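Home | Cruising | Marinas | Interviews | Boats for Sale | Contact

A slow coast is a good coast: Glenys Gwilliam on cruising from Fenau

12 Jul 2024 | By Mali Phillips

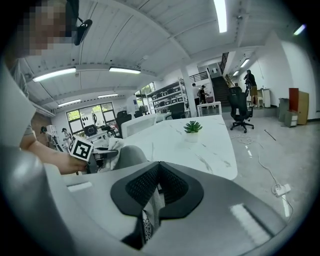
Glenys Gwilliam has spent two seasons on board Dristano, a steel trawler which she and her husband Hefin Wynne keep in the marina of Fenau. She came to speak with me in May, in the week before they left for the islands again. I asked first how she plans a passage, and she laughed. "I plan with paper, and I need a lot of space for it," she told me. A desk with a marble pattern and a curved front edge, she said, looks very elegant, but on a boat she wants straight sides and a raised border, so that the pencils stay where she puts them.

Last year they covered 1027 nautical miles. The longest leg was 234, from Fenau to Illano, and they made it with one friend, Wyn Hughes, who took the watch after midnight. "Three people is comfortable," Glenys said. "With two, you are always a little tired, and then you begin to argue over the anchor."

She likes Illano very much. The entrance is narrow and she does not advise it with a strong west wind, but inside the water is quiet, and the fuel dock opens early. For provisions she walks up to the old town, where the bakery also sells ice. The berths for visitors are few, so she calls the day before.

I wanted to know what she would change on the boat. "The stabilizers are fine. The galley is fine," she answered. "I would change the dinghy. It is too heavy for me when Hefin is ashore." They have looked at a lighter one from Vaughan, and will decide in the autumn.

At the end I asked if they would ever go farther south. Glenys looked for some time at her notebook. "Hefin says yes," she said. "I say first we must repair the windlass."

Share 3 | Comments 2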